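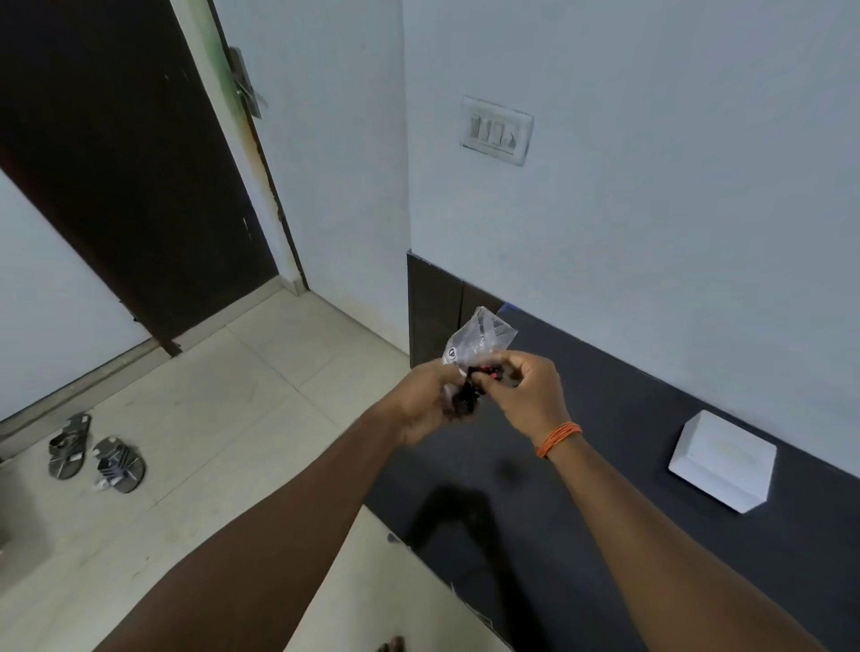

[grulon-users] Re: Rotated text blocks clipped on clear stock

From: Manuela Carbone
To: grulon-users

On the original post:

> After the September update, any text block rotated by 90 in Grulon
> loses its last line when printed on the Kamach. Same template prints
> fine with the block unrotated. PDF preview is fine in both cases.
> Stock is the clear Marciniak roll, gap sensing on. I have tried
> a bigger margin and it makes no difference. Is this the driver
> or the template?

Both, I think. I spent an afternoon on it and can reproduce it with the stock driver and with Flallska, but the two fail differently.

Grulon computes the bounding box of a block before rotation and then swaps width and height. The swap is correct. The line spacing is not carried through it, so the box comes out short by the descender of the last line. The PDF backend does not clip to the box, which is why your preview looks right. The Kamach backend does clip. With one line of text you lose the tails of the g and y. With several lines of small text the error adds up and you lose the whole last line.

Workaround for now: open the block properties, turn off "fit to content" and set the height by hand to the unrotated width plus 4 mm. Save the template, close it and reopen it before printing. If you print from the open editor the old box is still cached and you will conclude that the change did nothing. I did that twice.

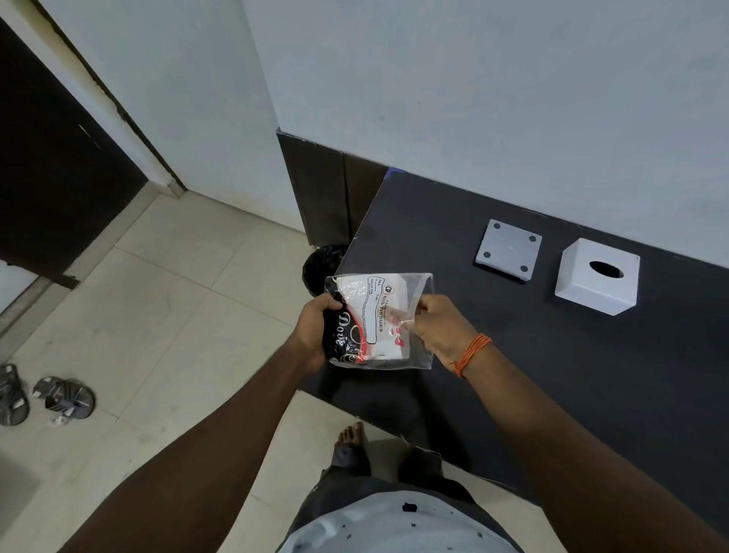
Rotated blocks get much less testing than horizontal ones, and I would like the regression set to include some real layouts in place of the lorem ipsum we have now. Most of our bug reports on rotation come from people labeling small goods, where the long side of the label follows the long side of the item and the text has to turn with it. A typical case is one large product name plus fine print in the same block, at very different sizes. The BIG TISSUES label is this kind: sideways name, small round logo, and several lines of type so tiny they are barely legible. A block like that exercises the spacing bug at both ends of the size range. If you have a template with mixed sizes in a single rotated block, attach it to the ticket with the fonts named in the comment field.

On the Flallska side there is a second problem, which I believe is separate. It sends the rotated block as a bitmap and pads each row to a fixed 192 bytes whatever the head width. On a narrow roll the tail of each row is discarded by the printer, so you get clipping on the right edge as well as at the bottom. You can confirm it by dumping the job to a file and looking at the row length in the header. The stock driver writes the true width.

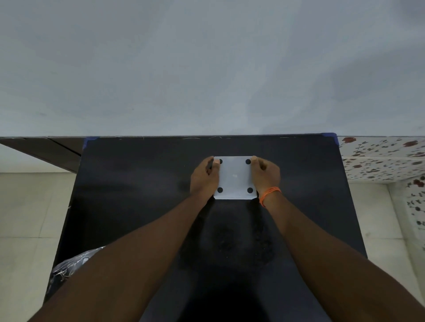

The padding can be overridden in the Flallska config with rowpad=0. Restart the spooler afterward – a reload is not enough. I ran over 20 labels this way with no clipping on the right, although the missing last line was still missing until I also applied the height change. So you need both settings if you stay on Flallska, and only the height change if you go back to the stock driver.

Two notes on the original post. First, the margin setting has no effect here. It moves the block on the label but the clip box moves with it. Second, gap sensing on clear stock is unreliable for reasons that have nothing to do with rotation, and a misread gap shifts the whole print, which can look like clipping. Run the calibration from the front panel before you compare results. If the roll has black marks on the liner, use mark sensing.

I have a patch for the bounding box which applies the spacing before the swap. It passes the existing tests, but as noted those hardly touch rotation. Blocks turned by anything other than a right angle go through a different function that I have not looked at. Could someone with curved or skewed text in production try it against the current branch and report back on the ticket?

Manuela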